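The Long Way to Teach a Robot to Shelve a Book

Ask a robot to pick up a steel bolt and it will do it all night. Ask it to pick up a picture book and stand it next to another one, and you may be there until Monday.

Books are awkward for machines. A closed book lying flat gives a gripper very little to hold. The cover slides, the pages shift, and a squeeze in the wrong spot pops the whole thing open. Board books for toddlers are stiffer, but their rounded corners slip out of a two-finger grip more easily than square ones do.

Plovum, a small robotics company, has spent most of a year on this problem. Its method, called Listance, leaves the robot out of the first stage. People do the chores themselves, holding a gripper in each hand, with a camera mounted on the tool. The software later works out how the fingers moved and trains a control policy on that record. The same fingers are then bolted to a pair of robot arms.

The idea of handheld grippers isn't new. What Plovum changed is the sorting. Earlier systems treated every recording as equally useful. Listance scores each one by how much the operator had to correct a grip partway through, and it keeps more of the messy ones. The team found that clean recordings taught the robot what a good grasp looks like but gave it no way back from a poor one.

For the book task, operators made 777 recordings. Training on all of them with equal weight, the robot stood two books together in 13 of 20 tries. With the Listance scoring, it managed 17. A third version, trained on just 200 recordings picked by the scores, came in at 15.
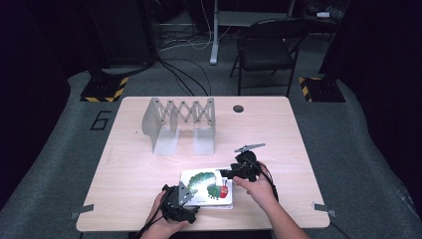
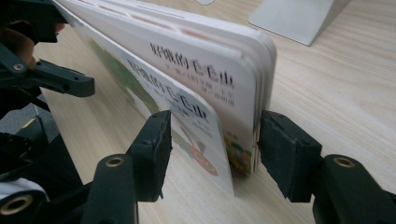 The gains were smaller on other jobs. Folding a dish towel barely improved, and threading a belt through a buckle got slightly worse. The company thinks the scoring mistakes slow, careful work for trouble and fills the training set with it. A fix is being tested now.

There is also the question of wear. Foam pads grip well when new and less well after a few weeks of use, so a policy trained on fresh pads can press too lightly on old ones. Ernix, which makes warehouse picking equipment, has run into the same thing and swaps its pads on a fixed schedule. Plovum would prefer a policy that adjusts by itself, but it doesn't have one yet.

The next round of tests moves to paperbacks, starting in November at the Tóth warehouse.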